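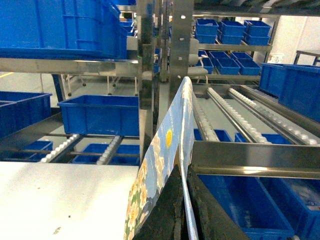 Korska packing room: monthly safety walk-round, July
Area: flow rack, shelving, white tables, floor between
Walked by: Sabina Bhuiyan
Accompanied by: Prasanna Karunaratne (floor), Štěpánka Mikuš (stock, and opinions)
Started: 8.40 am, before the kettle
Result codes: OK / ACTION / N/A. "OK-ish" was withdrawn in spring and will not be coming back, however often it is written in the margin.

SECTION A. FLOW RACK

1. Rack upright and steady, feet on the floor
Result: OK
Comment: Pushed it at shoulder height, as the sheet says. It did not move. Prasanna then pushed it harder to show me how it should be done, and it did not move for him either.

2. Roller tracks: wheels turn freely, none missing or cracked
Result: ACTION
Comment: Mostly fine. One wheel on the left-hand track grumbles when a bin goes over it and has a flat spot you can feel with a thumb. Spare wheels are in the Pesonen cabinet, second drawer, under the Christmas ribbon. Please turn every wheel in that track by hand while the new one is going in.

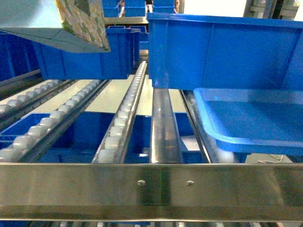
3. Front rail and fixings
Result: OK
Comment: Fixings were the main complaint last time, when somebody had been doing them up with a coin. I went along with a proper screwdriver and tried each one for a quarter turn. The two small round ones in the face of the front rail, near the middle, are the pair that sleeves catch on if they ever back out, so run a finger over them whenever you load from this side. No movement in either today. The steel was also checked for burrs with a cotton glove, which came away whole.

4. Tracks seated and not drifting sideways
Result: OK
Comment: The narrow rail on the right can be moved to suit different bins, and therefore is. Sumaiya Majumder has asked that anyone who moves it also locks it. She has asked this before.

5. Bins under the tracks pushed fully back
Result: OK
Comment: All inside the line of the rack at the time of the walk. These are the ones people kick. If you need something from underneath, bring the whole bin out to a table. Reaching up through the rollers saves four seconds and has cost us one wristwatch.

6. Nothing heavy sent down an empty track
Result: OK
Comment: Tested with a loaded bin from the back. It arrived at a civilised speed. The Urkel candle tins still go on the bottom level, whatever the picking list says about convenience.

SECTION B. BINS AND SHELVING

7. Rims and handle lips sound
Result: OK
Comment: Check the underside of the lip, where your fingers go. Splits start there and pinch. One bin withdrawn last month has reappeared with the tape peeled off its warning label. It has now been withdrawn more thoroughly, by means of a skip.

8. Large bins on the upper shelf stored safely
Result: OK
Comment: Light goods only up there. I lifted the ones I could reach from the step. The shelf beam is smooth steel and bins slide on it very willingly, so set them down square and leave nothing poking over the front.

9. Small bins stacked no higher than permitted
Result: OK
Comment: Pairs are allowed on the shelving. A third on top is not allowed, even if it is only for a minute, and even if it is only full of tissue.

10. Small bins flat on the shelf
Result: ACTION
Comment: One on the lower level was sitting at a tilt when I got to it. Straightened on the spot, but marked as an action all the same, as I should like to know why the same corner does it every month. Štěpánka believes the shelf clip is in the wrong slot. Asanka Sivakumar believes it is the bin. Swap the bin first; it is cheaper than being right.

11. Loose items on top of shelves
Result: OK
Comment: Anything small left on an upper shelf needs to be well back from the edge and belong to someone. Boxes of unknown parentage will be opened, and if they contain biscuits they will be dealt with.

SECTION C. PAPER BAGS AND PRINTED STOCK

12. Bags standing upright and not overfilling the bin
Result: OK 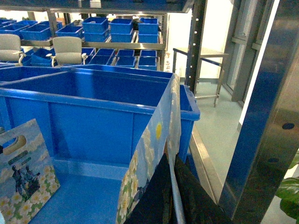 Item 12: flower-print bags at the large blue bin, smaller bins on the shelving behind.

Comment: The tall Flerine bags are taller than anything we had when this bin was bought. Standing them up is still right, as laid flat they creep out over the rim and end up underfoot. Lean them against the side and stop when they begin to fan. Paper edges cut knuckles, and the plasters are a good walk away.

13. Handle holes clean, no torn bags in circulation
Result: OK
Comment: A bag that has torn at the handle will go on tearing, usually over a customer's foot. Tug each one gently before packing. Gently, Asanka.

14. Stock kept away from heat and damp
Result: OK
Comment: Radiator off for the summer, windows dry inside. The daisies on the bags may look as if they would enjoy a drink. Mugs stay on the windowsill all the same.

SECTION D. TABLES, CHAIRS AND FLOOR

15. White tabletops clean and stable
Result: OK
Comment: Passed for stability, and for cleanliness with a raised eyebrow. There are specks and smudges, none of them slippery and none of them sticky, and I am told they have seniority. A wipe at the end of each shift would be appreciated. Knives go back in the tray with the blade in. I found one with the blade out and said nothing at the time, but Prasanna knows.

16. Walkways and yellow floor marking clear
Result: OK
Comment: Marking still readable. Chairs are to be tucked in when you stand up, as the legs are thin, the floor is pale, and together they make a very good trap for anyone carrying a large bin at chest height. Can't see your feet? Then the bin is too full or you are holding it too high. Put it down and take two trips.

17. Step stool and kick plate
Result: N/A
Comment: There is a step and it is fine (see the packing corridor sheet, where it is officially inspected). We have never had a kick plate. The line came with the template and head office will not let me delete it, so here it is again, not applicable, in good health.

TALLY
Items on sheet: 17
OK: 14
ACTION: 2 (items 2 and 10)
N/A: 1

ACTIONS
Item 2: replace flat wheel, left-hand track. Prasanna. Take bins off that track first, please, all of them.
Item 10: swap tilting bin, then look at shelf clip if it does it again. Štěpánka and Asanka, separately if necessary.

COMMENTS ADDED AFTER POSTING

Asanka: It is the clip. I have come round.
Štěpánka: Noted and kept.
Prasanna: Wheel done before lunch. Turned the rest of the track by hand as asked. The ribbon has been moved to the third drawer.
Sumaiya: Narrow rail was unlocked again at 3 pm. I have locked it. I would like a line on the sheet for this.
Sabina: There is one. Item 4. I will put it in capitals for the August copy.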